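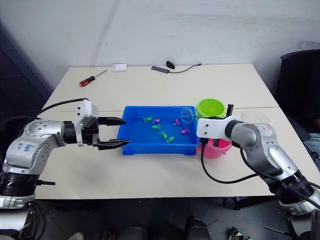 Two-arm sorting cell coming to our packing room - what does it change for the people on the line?

Posted in Workplace & Shop Floor
31 Jan 2025

Yuto Kaneko

Hi all! I run the afternoon shift in a small packing room. We do party favors and little toy sets, which means a lot of picking small plastic animals out of a mixed tray and getting them into the right bucket by color. We have 18 people on the line. The owners have signed up for a two-arm sorting cell (the supplier is Tellumura) and it goes in this August, next to bench four.

I'm excited about it. Sorting is the job everybody trades away, and my own wrists would be glad to see it go. I've watched the cell run at the supplier's shop and I could have stayed all day! But I have people asking me what they'll be doing come fall and I don't have good answers yet. Management says no layoffs, and I believe them, but "no layoffs" doesn't tell Monday's crew where to stand.

So for those of you who have been through it: what changed in the day-to-day? Did the sorters end up running the thing, or did somebody new get hired for that? And how much training did your people need before they were comfortable with it?

Thanks in advance, I'll read everything.

plurnutine_pat

Welcome to the club, you're going to have fun with this. We put in a similar pair of arms at Rathnayake two years ago, for small molded parts, and I was one of the sorters. Now I look after the cell on days, so I can tell you how it went from that side.

The first month was slower than hand sorting. Tell your crew that up front. Our arms were great with parts lying apart from each other and hopeless when two were touching, so one person stood there with the trays, shaking them out flat before they went in. Clear parts were the worst. If any of your sets come with see-through lids or domes, test those early, and keep them on a hand bench until you've seen the arms pick them for a full shift.

The work that came out of it was more interesting than I expected. Somebody has to teach it each new part, swap the finger tips when they wear, watch the cables so they don't snag on a bucket, and decide what to do with the odd pieces it leaves behind. All of that went to people who used to sort, and it made sense - we already knew which shapes rolled and which colors looked alike under the lights. A green frog and a green turtle are the same thing to a machine until a person who has packed a few thousand of them says otherwise.

Training for us was 30 hours each, spread over several weeks, on paid time. Push hard for the paid time. Also push for more than one person per shift! We started with only me, and when I took a week off the cell sat there with its cover on and everybody went back to sorting by hand.

One thing I did miss was the talking. Sorting by hand you sit across from people and chat for hours. At the cell you're on your feet and mostly on your own. We fixed it a bit by moving the packing bench right up beside it (outside the guarding, obviously), and I'd plan that into your layout now, before they run the power.

Oh, and ask who owns the numbers. Ours puts a count on a screen, and for a while the floor manager was comparing people by it. On my best day it said 3,312 and on my worst 251, and the bad day was a feeder jam that had nothing to do with me. Get it agreed in writing that the count is for the machine.

Deb in shipping

We have one at Prerkititz. People like it fine. Get mats for the floor, you stand more.

Yuto Kaneko

This is so helpful, thank you both! We do have a set with a clear dome, so that goes on my list for the next call. And I hadn't thought about the count at all. I'm going to ask for three trained people on each shift and see what they say.

Pat, when you teach it a new part, is that something you do at the bench, or do you have to stop the line?

plurnutine_pat

At the bench, with the cell stopped but the packing side still going. A new color of a part it already knows takes me one coffee break. A new shape takes most of a morning, so try to schedule those for a day when you've got boxed stock ahead of you. Good luck, and post again in the fall, I want to hear how it goes!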